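April 20, 2019

Plosmont braids, second pass. Coiling and boxing, mostly. Bench by the windows. Ishbel in for the morning, Fikri after lunch.

Where we left it: the flat braids from Mandagi were coming out of their boxes with a set in them. You'd pull one out and it would want to sit up in waves for the rest of the day. Usdale doesn't mind waves but they do mind the twist, and a couple of theirs went back with the weave turned over on itself near the end. So the job today was to settle on one way of coiling and one way of putting the coil in the box, write it down, and stop each of us doing it differently.

Ishbel coils from the tab end. I've always coiled from the plain end. Anca's method is to fold in half first and coil from the fold, so both ends come off the outside together. Tried all three on the khaki one.

Ishbel's way: tab in the middle, first turn tight around it. Compact, looks good from above. The tab gets bent, though, and after an hour in the box it had a curve it didn't have before. I pressed it under the dictionary and it was mostly flat by lunch. Wouldn't do that to a lighter tab.

My way: plain end in the middle, tab on the outside where you can find it. Slower to start because the plain end is soft and the first turn collapses if you don't pinch it. Once you have two turns it holds itself.

Anca's way: quickest by a good margin, and uncoils without a twist if you pull both ends together. If you pull only one, the whole thing rolls over in the box. I did this twice while trying to show Fikri how well it worked. 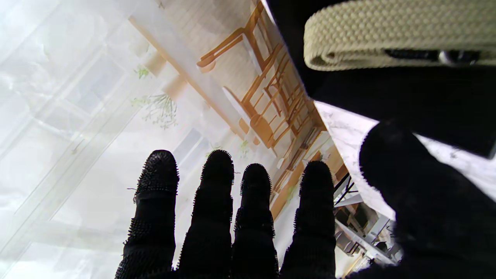 Does a flat braid need to be coiled flat side in, or can it go on edge?

Flat side in, every turn, with the wide face against the wide face of the turn before. On edge it makes a wider, lower coil that falls open as soon as you let go, and the weave stretches along the outside edge.

I want to keep that in because Yusri asked it last time too and I gave him a vague answer.

Tension. We've been going by feel and that's probably fine, but people's feel is different. Fikri pulls hard. His coils are smaller than mine and they look better in the box, and they're also the ones with the worst set when they come out. Ishbel's are loose and slide about when you carry the box. What I settled on: lay the turn against the last one and stop when they touch. Don't pull after that. If you can see the weave closing up you've gone too far.

Tried pre-flattening as well – laying the braid out on the bench and running a palm along it before coiling. Helps with anything that's been in a box for a while. Start from the middle and work to each end. If you start from one end the slack travels and you end up with a hump at the far side.

The marble top is nice for this as the braid slides and doesn't snag. It is also the reason the coil skates away from you when you try to finish it. Faizal puts a folded tea towel under his. I found I could do without by keeping the heel of my hand on the bench, but the towel is there if anyone wants it. Please don't use the one from the sink.

Light: fine in the morning. Later in the day the sheen off the top gets in the way when you're checking the weave for pulled strands. Turn side-on to the windows, or just lift the braid off the surface and look at it in the air.

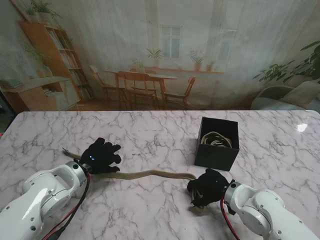

Which goes in first when there are two in the same box?

The thicker one, with the thinner coil set inside it or on top. Done the other way round, the thick one pushes the thin one up against the wall and it comes out with a flat spot.

On the boxes. The black open ones are the right height for a single coil and a bit shallow for two. The card is matt and it marks if you drag anything along it, so lower the coil in and don't slide it over the front wall. I know that's slower. I had a row of scuffed fronts on the shelf this morning and had to put them aside for our own use.

Inside measurement on the size we've been using is 14 cm. Warnalmont do the next size up and I think we should get a sleeve of those for the double packs. Anca to ask. If the price is silly we stay as we are and pack singles.

What I do now for a single:

1. Flatten on the bench from the middle outwards.
2. Pinch the plain end, first turn around one finger, slip the finger out.
3. Coil flat side in, turns touching.
4. Stop with the tab on the outside, lying along the last turn.
5. Hold across the whole coil with a flat hand, lift, lower into the box.
6. Let go slowly. It will open until it meets the walls.

Step 6 is where mine used to go wrong. If you let go all at once the coil springs and the inner turns climb. Keep the hand there until you feel it stop moving.

A couple of notes on picking up, as Fikri had trouble with this. If you lift a braid by one end only, the other end swings and puts half a turn in it, and that half turn ends up in your coil. Two hands, one near each end, and let the middle hang. For the long ones, gather it in loops over one hand first. When you put it down again put the middle down first.

The tabs. They're stiff compared with the braid and they act like a small rudder. Whichever way the tab faces, the last stretch will follow. If a coil won't sit, check the tab before redoing the whole thing. I redid one from scratch before noticing that the tab was face down and everything behind it had a quarter turn in it.

I left the green one out in loops on the bench for a while to see whether it would relax without being pressed. It did, partly. The wide bends opened up and the tight fold stayed. Overnight would be a better test, and I'd like to do it with one that's been boxed for a fortnight so we know what we're comparing with.

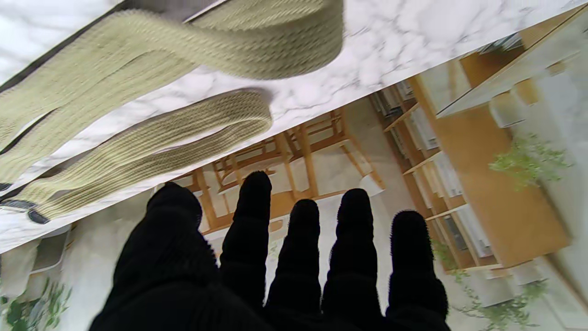

*Green braid left in loops near the front edge, dark tab at the end of the lower one.*

Colour. Under the window the green and the khaki are close enough to mix up, and I did mix them up, which is how the khaki one came to be in the green pile on the first round. Look at both together before labelling. Yusri reckons that the green goes browner after handling. I can't see it myself. Will put one away untouched and compare in June.

Pulled strands. Found one on the long braid, near the end, just a small loop standing off the edge of the weave. Worked it back with a blunt needle from the underside. Don't trim them. Faizal trimmed one in the last batch and the edge opened up over the length of a thumb within a day, and then it was scrap.

Ink: the marker we use on the box labels is coming off on hands. Change to pencil until the new ones arrive. Check your fingers before you touch anything cream.

Timing, since it will come up. With the pre-flatten it took me 33 minutes to get through the morning's lot, including the redo. Without it I'd have been a fair bit quicker, but then I'd be opening them again to check. Ishbel thinks we could flatten them all first and coil them all after. Maybe. They'd need somewhere to lie and the bench isn't long enough for more than a few at once without overlapping. She suggested the back of a chair. Not keen, as anything hung takes a bend where it hangs.

Stock sheet says 3,188 for the year and that can't be right, I think somebody has put metres in the pieces column. Left as is with a pencil question mark. Anca, can you have a look when you do the order.

One more on the braids with a tab end: lay them out once more before they're signed off, full length if there's room or in a slow curve if not, and look along the edge from the tab back. A twist shows up straight away as a narrow place. When it's coiled you won't find it.

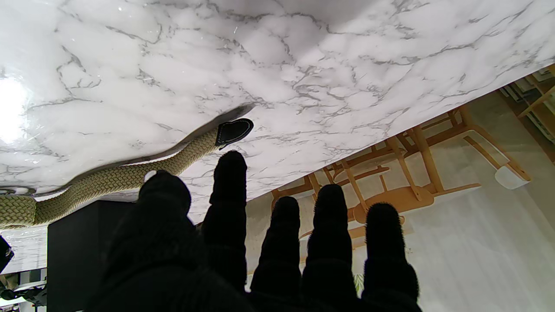
*Laid out in a slow curve. Black tab with white stitching at the end.*

The stitching on the tabs is worth a look at this stage as well. Run a nail along it. If a stitch lifts, set it aside with a bit of tape on the plain end, never on the tab, the tape takes the finish off.

Still to do:

- Warnalmont price on the larger boxes (Anca)
- Overnight test on a boxed braid, loose loops against flat
- Put one green aside in tissue and write the place down here so that we can find it again
- New marker
- Ask Usdale whether they want the tab showing when the lid comes off or tucked. We've been assuming showing
- Blunt needles. We have 4 and two are bent

Fikri did the last few using the steps above with no help and they went in cleanly, except one where the inner turns climbed. He let go too fast. Had him do it again and it was fine.

Scuffed boxes are on the bottom shelf, left side. Use those for practice.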